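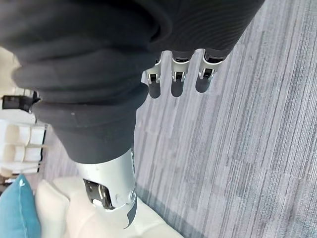

Last updated: 2026-06-24

Esari Ridge trail open again, tours back on from Tetport

The upper loop on Esari Ridge is open to hikers again after being shut since the May washout. Guided walks leave from the Tetport trailhead twice a day, morning and late afternoon. Groups capped at 28.

Olatunji Outdoors, which runs the tours, says 1,867 people walked the lower path while the top was closed. Same stretch last year it was 2,997. "People saw the closed sign online and figured the whole place was shut," said owner Ekaette Wike. "It wasnt."

New footbridge at Zetia Creek, wider than the old one, rail on both sides. The marsh boardwalk past it is still one way only. Dogs ok on leash, not on the boardwalk.

Guide Chidubem Oyelaran is adding a fern and wildflower walk, slower pace, kids welcome. First 100 bookings get the parking fee waived. Book online or at the trailhead hut, card only for now.

Shuttle from the Tetport lot starts next week, times not posted yet. Overlook restrooms stay closed untill the water line gets fixed.

Comments

ridgerunner_t: Did the lower path in May and it was lovely, hardly a soul. Is the overlook bench still there?

Marlene: Is the new bridge ok for a jogging stroller? Old one was way too narrow.

hal b.: Card only?? The signal up there is terrible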